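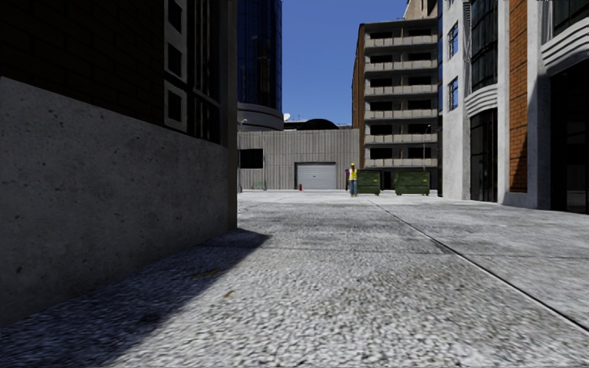
A granite-like stone plaza with a big wedge of building shade across it, and a blue glass tower beyond.

How to plan a lunch walk you'll keep doing

I've had a desk job in Medina for years, and for most of them I ate lunch over my keyboard. Last March I started walking instead, and I've stuck with it (mostly!). A few people have asked how I set mine up, so I'm writing it all down.

Start with your time, then worry about the route. I get 44 minutes once I've dealt with the elevator and the inevitable "quick question" on my way out. Take your own number and set a timer for a bit less than half of it. When it goes off, turn around, wherever you are. Do that for the first week and you'll learn how far you can get without racing back all sweaty.

Next, open any map and look for a loop. Out-and-back is fine, but I get bored seeing the same sandwich shop twice. Mine goes down Pesbridge Street, past the Zenex offices, around the library and home again. It comes to about 2 miles and I only have to wait at one really annoying light.

Now walk it at noon and pay attention to the shade. Tall buildings are great for this – they throw a big slab of it right over the pavement, and in July I'll happily cross the street to stay in it. In winter I do the reverse and hug the sunny side. The shade moves a lot over the year, so check again when the seasons change.

Shoes! Keep a pair under your desk. Stone paving is hard on your feet, and my office flats gave me a blister on day one that lasted two weeks. Any cushioned sneaker will do.

For food, I eat half before I go and half when I'm back. Sounds fussy, works great. Bring water if it's hot.

I log my walks in a little app called Comivura, but a sticky note is just as good. Write down the loop and how long it took. I add the weather too, and whether I saw the fat gray cat on the library steps.

If it's pouring, I do the stairs in our parking garage for ten minutes and call it a day.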